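Progress report no. 6 -- Small Parts Bench, Clumham workshop
To: Terndale Skills Fund
17/01/2023

Hello again, and thanks for being patient with me over the holidays! I know the last report was mostly about the roof, so I'm happy to say this one is nearly all about the bench and what goes on it.

Where we are

The electrical parts that came to us from the Arkow shop when it closed in August have finally been gone through. There were 3,463 pieces on the list they gave us (I checked it twice, and then once more with a cup of tea). Most are switches, small relays and terminal blocks, and a lot of them had been tipped into boxes any old how. We've been working through them a trayful at a time on the big table, with the brown covering down so small things are easier to spot and the table doesn't get scratched.

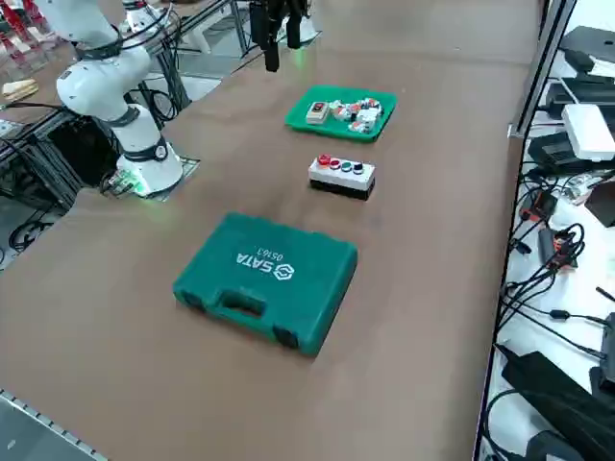
The sorting took longer than I promised you. I had planned on finishing before the end of the year and we ran over, mainly because the labels on the older boxes didn't match what was inside. I've stopped trusting the labels altogether now -- we go by the part.

What the learners get

The course now has 62 kits ready to hand out, and I'd like to get to 66 before the spring group starts. Each learner works from the same basic set-up: a push-button control box, a green tray of mixed parts, and the tool case within reach. I was going to buy lidded tubs for the parts and I'm so glad I didn't, as the open trays are much nicer to work from. You can see straight away what you've got and rummage a bit!

The control boxes are the part people like best. They're chunky and simple, with plain colored buttons, and folks who have never wired anything seem to relax when they get hold of one. We start with what each button should do, then open one up, then put it back together. 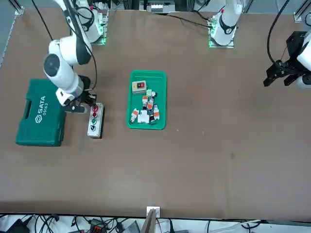

Spending

The tool cases were the biggest item this time. I went with the green SATA ones, which cost a little more than the set I'd first penciled in, but the difference came out of the money we saved on trays. The Bogdan store gave us a fair price on delivery too. Nothing has gone over its line in the budget, and the receipts are in the usual folder.

I haven't touched the money for shelving yet. I want to see how much room the finished kits need first, and I'd hate to put up shelves and then move them all a month later (I've done that before, in the old building, and once was plenty).
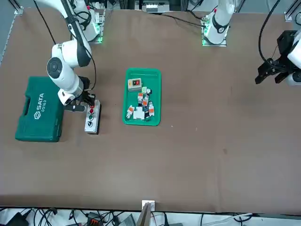 Tool case, control box and a tray of parts waiting to be sorted.

Still to do

The parts guide is half written. It needs a page for each kind of switch, and a longer one for the relays, which look so alike that even I mix them up. I'd also like a proper laminated sheet for the control boxes showing which button is which, with the emergency stop first.

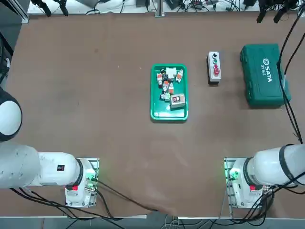 Parts tray with the control box beside it, red stop button at the bottom.

After that it's the four missing kits, then the shelving, then a trial afternoon for the spring group. If you'd like to come along to that, please do -- just let me know a week ahead so I can set out an extra place at the bench. I'll send the dates as soon as the hall confirms them, and the next report will have the finished parts guide attached.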